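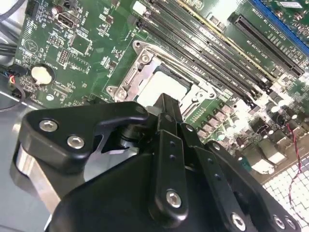
Omel support replied that 692 accepted episodes should be plenty for the memory task, and that we should retrain before recording more. I doubt it. The count only says an episode was saved – it says nothing about whether the grasp was any good.

Sep 7, 2026. Pulled the motherboard set in Sornalia and replayed five episodes marked "success." Two end before the fingers open. Asked Omel what the success flag checks. Answer: episode length.

Changed: flag now set by hand at the end of each run. Slower, but I trust it more.

Not changed: the target of 1000 by December. Segura wants the number, and I still don't see what it proves.

Status: open. Retraining on hold until the old episodes are relabeled.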